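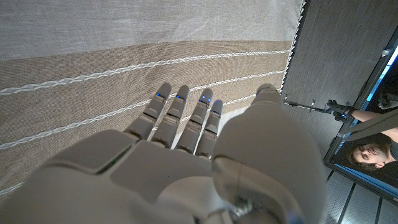

*Fig. 1. The striped fabric: tan band, white cord, white trim on the edge.*

**Lakine room project, report 2 (curtain + work table)**
Demetrius Blackwood, 25 April 2019

Short one, the long version with the floor plan comes in July.

Goal: make the corner usable for small handwork without building a wall. Curtain behind, one table in front, things you need on top and nothing else. Budget was tight so we used what we had plus one remnant from the Birnia shop.

## Curtain

Picked it over the plain Praltura sample. Plain one hung better but looked like a hospital. Stripes run across, so any sag shows right away. We re-hung it twice. First time the left side was 37 mm low, second time close enough and we left it.

Cord is the weak point. Catches on rings, sleeves, anything rough. Should of tested that before buying. Ironing: low heat, from the back, skip the trim completly.

## Table

Wood top, metal legs. Tape lines on top for the working area, light gray tape so it doesn't fight with the wood. Rule we agreed on is that tools go back inside the lines when you finish a step. Works ok for scissors, less ok for packaging, which ends up wherever.

Power strip goes at the back on the left. Tried it at the front first and the cords were in everybodys way. 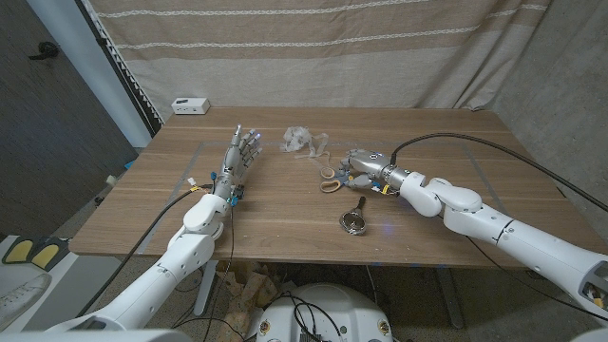

Magnifying glass stays on the list. Needed for checking the weave and for unpicking stitches, and the scissors with the beige loops are easier than the small pair from the MacRitchie kit. Plastic bags are a problem. They slide, they get crumpled, they end up under your hands. Paper bags same thing but on the floor.

## Still to do

- proper bin, with a lid if we can get one
- bottom hem, 8 cm, pinned first then sewn
- second coat of wax on the table top??
- ask about a lamp, the overhead light is flat and you can't see the texture
- time one full clear-up, target is 30 minutes for the whole corner

Swatches and receipts are in the blue folder. Measurments for the hem are on the back of the Birnia receipt, please don't throw it out.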